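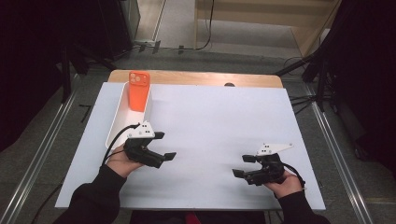
Gumovine Workshop, Room 3
Monthly bench and floor check, May
Done on a Thursday, before the coffee arrived

1. Work table stable, no wobble
OK. The folded beer mat under one leg is still holding. I have stopped pretending it is temporary.

2. White board flat on table, edges not lifting
OK. Wipe with a damp cloth only. The Woter spray takes the shine off, as we learned the hard way in one corner.

3. Board surface clear apart from the job in hand
Pass. One tray, one orange phone case. I checked again in case it was a trick.

4. Tray seated fully on the board
OK. Please keep it to the left, where people expect it.

5. Phones and cases
Comment. If a case goes in the tray upright, lean it so the camera bump doesn't take the knock. If there is a phone in it, say so on the sheet. Guessing is not a stock method.

6. Cables
Needs attention. Anything hanging behind the table gets clipped up. Cable clips are in the Alaoui box, up to 60 of them, and they are no use in there.

7. Power strips
Look for scorching and loose plugs. No strip plugged into another strip. Yes, even for the kettle. The label limit is 3000 watts and the kettle wants most of it.

8. Floor
Watch the metal rails on both sides of the table. Step over, not on. Stand legs count as trip hazards too, and they stick out further than you remember.

9. Curtains
Keep clear of anything warm. Visalen still owes us the fire rating certificate. Third request sent.

Result: pass with 3 comments. Clips by next check, please.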